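Home cinema for a Phillips retrospective – what order, and which cuts?
Posted in Film Help, Directors and Retrospectives

I'm putting together a small run of Phillips films for our library's screening room in April and would like some advice from people who know the work better than I do. We have six slots, all starting at 7 pm, and a screening licence that covers most of the catalogue. I've seen the early crime pictures and the late courtroom one, but nothing in between.

My first thought was to go in order of release. The trouble is that the first two features are slow, and I'm worried we'll lose people before we get to the good stuff.

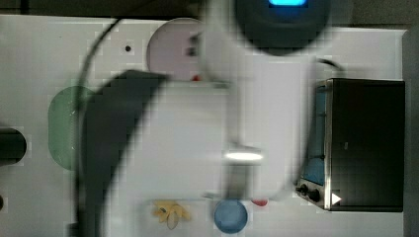

The other problem is The Grekska Letters. There seem to be two cuts in circulation, and the distributor's list doesn't say which one they send. I've read that the longer one has the harbour sequence in colour and the shorter one doesn't have it at all. Does it matter which we show? The room seats 80 and the projector is nothing special, so I'm not chasing a perfect restoration.

Also happy to hear whether the television work is worth a slot.

Posted by backrowbinoculars

Chronological is overrated for a library crowd. I ran a season like this at a community hall and we opened with the third film, which is the one most people have at least heard of, then went back to the debut in week two once they were on side. Numbers held up well.

On the two cuts: you want the long one. The short version was trimmed for overseas release and the second half makes very little sense without the harbour sequence, as that's where the brother finds out about the forged will. Ask the distributor for the running time in writing before you pay. If it's under two hours it's the short cut – send it back. 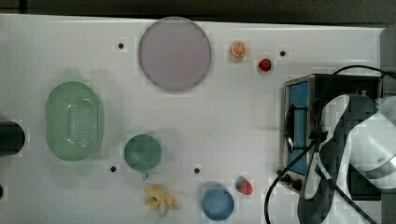 The centre section of his career is patchy, so I'd only take one film from it. My six would be:

The third feature, as the opener
The debut
The Grekska Letters, long cut
Any one of the middle period comedies, whichever print is in better shape

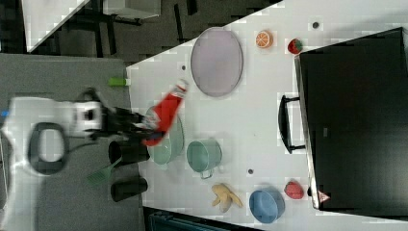
The courtroom film
The last one, which is short enough to leave time for a discussion afterwards

Skip the television work. It was made quickly and it looks it.

Posted by Nosis

Disagree about the television work. The two-part drama about the railway strike has the best performances he ever got, and it was shot on film, so it holds up on a decent-sized screen. The dialogue is a bit stagey in part one. Check the rights though, as the broadcaster usually holds them separately and your licence may not cover it.
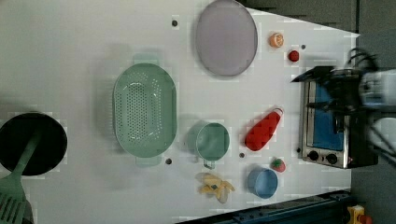
I'd put it in place of the comedy. Otherwise the list above is fine. One small thing on the long cut: the disc that came out in 2000 has a sound fault in the last reel, with the dialogue running slightly behind the picture. The later release fixed it and kept the same cover, so look at the copyright line on the back to tell them apart.

Posted by Kason

Did the original poster ever find out which cut the distributor sends? I have the same question for a film society.

Posted by matinee_only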